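3.2 Who kept their receipts

I'll admit I went into this bit of the study expecting a mess. We'd asked 102 households in Wemgate and Tagle to hang on to every grocery receipt through August, and my own track record with receipts is woeful (glovebox, washing machine, gone). But people were keen! By the end of the month we had 331 usable slips, and 237 of those came from Tagle, the smaller town by a fair way. 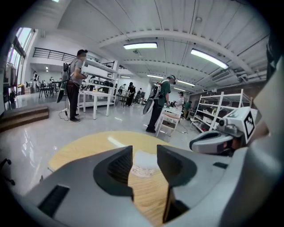 Figure 4. Paper on a round wooden tabletop.

My first guess was that Tagle folks just shop more often, a few things at a time, and the diaries back that up. Wemgate has the big Fidex supermarket out by the highway, so families there tend to do one whopping fortnightly shop and fill the boot. I left out 10 further slips where the total had faded past reading. Colour of ink made no difference that I could find, though I did look. Spending per visit is taken up in Section 3.3, where the Wemgate numbers get a bit lumpy.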